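Section 4: Loading and closing the machine

Read this section before the first wash. It applies to the front-loading washer in the ground floor utility area at Dullidley. Electrical connection and levelling are covered in Section 2, and detergent dosing in Section 5.

4.1 Before loading

1. Check that the water tap is open and that the drain hose is seated in the standpipe.
2. Open the door fully. The hinge is on the left, so keep that side clear.
3. Turn the drum by hand through one full revolution. It should move freely and without scraping.
4. Wipe the inner fold of the grey door gasket with a dry cloth. Remove hair, coins and grit.
5. Look inside the drum for items left from the previous load.

CAUTION: Do not lean on the open door or hang wet articles from it. A bent hinge will prevent the door from sealing.

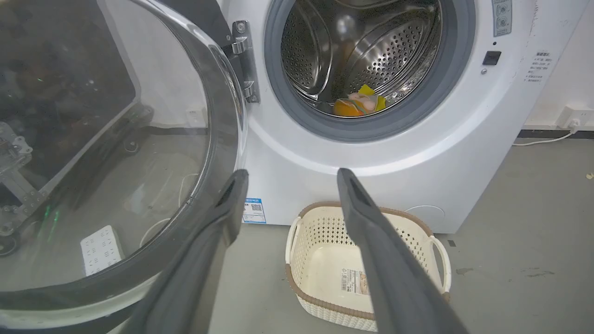

Fikis Household Services / Laundry and Linen Team / Sheet 943

4.2 Loading the drum

1. Empty all pockets. Close zips and fasten hooks.
2. Sort by colour and by the wash temperature on the care label. Wash new bright articles separately for the first 2 washes.
3. Place articles in the drum one at a time, unfolded. Small pieces such as cloths and light tops go in first.
4. Push the load towards the back of the drum. Nothing should rest on the gasket or hang over the lip.
5. Leave a hand's width between the top of the load and the top of the drum.

Note: A very small load may gather on one side and delay the spin. Add one or two similar articles if the machine repeatedly stops and restarts before spinning.

Note: Articles with loose trim or thin straps should be washed in a net bag. Net bags are kept with the Brultano linen stock and may be ordered under part number 2893.

4.3 Closing the door

1. Check the full circle of the gasket for trapped fabric.
2. Swing the door to and press firmly on the rim, on the side opposite the hinge, until the catch clicks.
3. Look through the glass. If fabric is caught between the glass and the gasket, open the door and reload.
4. Select the programme and start the machine.

CAUTION: Never force the door during a cycle. Wait for the lock to release.

4.4 Unloading

1. When the cycle has ended and the lock has released, place an empty basket on the floor directly below the door.
2. Open the door and draw the load forward into the basket. Do not drag it across the gasket.

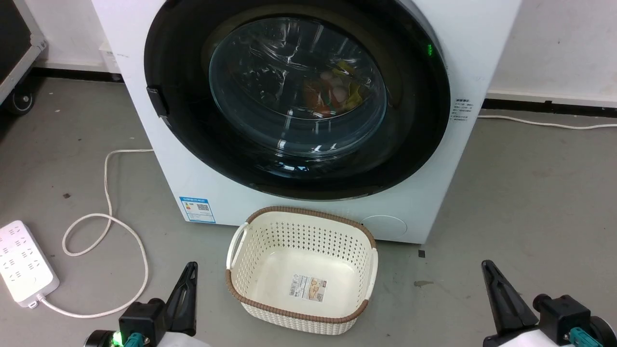

3. Turn the drum once more by hand and check behind the paddles for socks and other small pieces.
4. Lift the basket with both hands and carry it to the drying area. Do not set a basket of wet laundry down on or beside mains leads or socket strips.
5. Leave the door ajar until the drum is dry.

4.5 The filter cover

The round cover low on the front panel, at the right, gives access to the drain filter. Clean the filter every month, or sooner if water remains in the drum after a cycle. Put down a shallow tray first. For the full procedure see Section 7.

Report leaks, burning smells or a damaged gasket to the Zelenák service desk on extension 175, and leave the machine switched off at the wall until it has been inspected.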